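Disden granite is a coarse-grained stone quarried in the hills north of Dumlao. It is made up mostly of feldspar and quartz, with smaller amounts of dark mica.

The stone is cut into slabs 2 inches thick and polished on one face. Most of it goes into kitchens – a smaller share is used for steps and curbs.

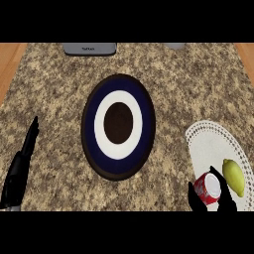

Computer rendering of a speckled granite countertop in beige, tan, cream and dark brown

The Dumlao quarry has 43 workers and closes in December.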